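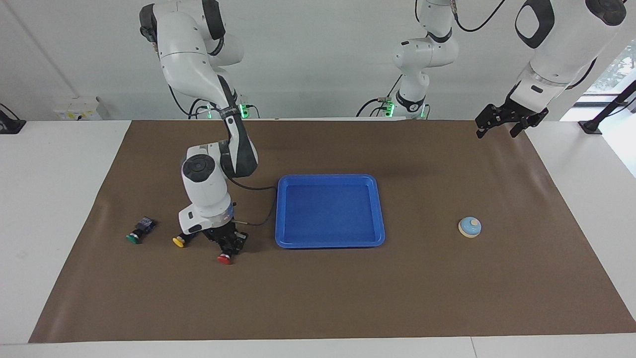 Reading time: 4 min

4. Recording episodes for the button-sorting task

This section covers the recording of teleoperated episodes on a two-arm Flestar cell. It assumes that the arms are mounted and homed (Section 2) and that the cameras have been calibrated (Section 3). The resulting episodes are written in Bemex format and can be passed to Plerow for training without conversion.

4.1 Items required

- Flestar two-arm cell with parallel grippers
- Brown work mat
- Blue tray
- Push buttons: red, yellow, green
- Service bell
- Recording station with Bemex Recorder installed
- At least 600 GB of free disk space

4.2 Task definition

One episode consists of picking up each button, placing it in the tray, and ringing the bell. The right arm handles the buttons. The left arm rings the bell only. The bell marks the end of the task for the operator and for the labeling tool, so it must be pressed once and only once.

The order of the buttons is set by the prompt shown on the recording station. Do not substitute another order, even if it would be faster.

4.3 Preparing the workspace

1. Lay the mat flat on the tabletop. Smooth out any folds. A raised edge can catch a fingertip during a low approach.

2. Place the tray near the center of the mat, with its long sides in line with the grid shown in the setup overlay. The tray must be empty.

3. Place the bell on the mat to the right of the tray, within reach of the left arm. Keep it clear of the tray rim.

4. Place the three buttons on the left half of the mat. Spacing may vary, but leave enough room for the open gripper to pass between two neighbors.

5. For layouts marked T in the prompt list, tip one button onto its side. All other buttons stay upright on their bases.

6. Check the wrist cable of the right arm. It may rest on the mat, but it must not lie under a button or across the inside of the tray.

7. Check that the green LED at each arm mount is lit. If either LED is off, stop and go to Section 7, Fault codes.

CAUTION: Keep hands off the mat whenever the arms are enabled. Press Pause on the recording station before moving an object by hand.

4.4 Recording

1. In Bemex Recorder, select New session and enter the task name. Use the same spelling for every session. The name is case sensitive.

2. Load the prompt list. The standard list holds 16 layouts.

3. Press Ready. Both arms move to the start pose with grippers open and empty.

4. Wait for the tone, then begin. Recording starts on the tone, before the first arm motion.

5. Pick up the buttons in the prompted order and release each one inside the tray. Lower the gripper to just above the tray floor before opening it.

6. Retract the right arm until it is clear of the tray.

7. Ring the bell with the left arm, fingers closed.

8. Press Stop. Mark the episode Keep, Retry or Discard.

9. Pause the arms, reset the objects to the next layout, and repeat from step 3.

Note: A missed grasp does not spoil an episode. If the button is still on the mat and within reach, try again and mark the episode Keep. Recoveries are useful to the policy. More than two missed grasps on the same button should be marked Retry.

Note: Discard is for episodes with a dropped frame warning, a collision, or an object that has left the mat. Discarded episodes stay on disk until the session is closed.

4.5 Grasping a tipped button

A button lying on its side presents the housing and the cap together. Grasp the housing. Caps are rounded and tend to slip between the fingers when the gripper closes. Rotate the wrist before descending. Turning the wrist close to the mat drags the fingertips and may trip the force limit.

4.6 How many episodes to record

The reference set supplied with the Pálfi starter package contains 487 episodes. For a new cell, record every layout in the prompt list before repeating any of them. Change the lighting between passes if the cell is near a window, and enter the change in the session notes.

4.7 Closing the session

1. Press Close session and wait for the index to be written. Do not power down the arms during this step.

2. Open the session report. Compare the number of Keep episodes with the session notes.

3. Replay one episode from each layout. Confirm that the red, yellow and green caps can be told apart in the fixed camera view.

4. Copy the session folder to the training machine. Import into Plerow is described in Section 5.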